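Search this encyclopedia
Search
Reading time: 3 minutes

Folding of hosiery

The folding of hosiery is the household practice of reducing tights, stockings and similar garments to a compact shape for storage. It forms part of the wider work of sorting and putting away laundry, and is usually carried out on a bed, a table or another broad, soft surface. The practice differs from the folding of woven clothing in that sheer knitted fabric is light, slippery and easily stretched, and does not readily hold a crease.

Terminology

In American usage, "tights" commonly refers to the heavier opaque garment and "pantyhose" to the sheer one, although many households use the two words interchangeably. In this article "tights" covers both. "Hosiery" includes stockings and knee-highs, which are stored in pairs and are often rolled together at the top.

Methods

The most common method is the flat fold. The garment is laid out at full length with one leg placed over the other, and air is pressed out with the palm of the hand. The toes are brought up to the waistband, and the length is then folded in half again until it forms a small stack. Very thin nylon tends to slide out of line during the last folds – many people finish by tucking the loose end under the waistband.

The roll begins at the toes and proceeds toward the waist. It produces a firm bundle that can stand upright in a drawer. A third method, the knot, in which the legs are tied loosely around the body of the garment, is quick but is generally discouraged for sheer fabric, as it leaves marks and may strain the knit.

Work surface

A bed is the usual choice in small homes. It allows several kinds of laundry to be spread out together, and a quilted or padded cover keeps light garments from sliding. Rough tabletops, open zippers and hook fasteners are kept away from sheer fabric, and rings are often removed before folding begins.

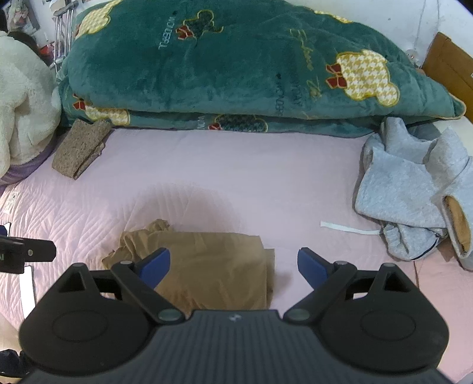

Folded beige sheer tights on a pale pink quilted sheet, with a brown knit garment and a teal plush blanket behind.

Bulky items such as plush blankets are normally folded first and moved to the back of the surface. Knitwear follows, and hosiery is left until last. The order is a matter of convenience, and some households reverse it where drawer space is limited.

Storage

Folded tights are kept in shallow drawers, divided boxes or cloth pouches. Separation by color and thickness is widely recommended, as beige and tan shades are difficult to tell apart once folded. The Gotholm box, a lidded tray with narrow compartments, was designed for this purpose and sold by the firm of Talebi in 2 sizes. Households without such a tray often use small envelopes or the original packaging.

Study and instruction

The household writer Mitra Asadi treated the subject in a short manual issued by the Sturnuvley Institute of Home Practice. The manual compares the flat fold with the roll and favors the former for sheer garments, on the ground that rolling draws the fabric tight at the toe. Its first printing ran to roughly 3,000 copies, and a revised edition followed in September 2023.

Related articles
Care labels
Drawer dividers
Folding of knitwear
Plush blankets
Stodano method of sorting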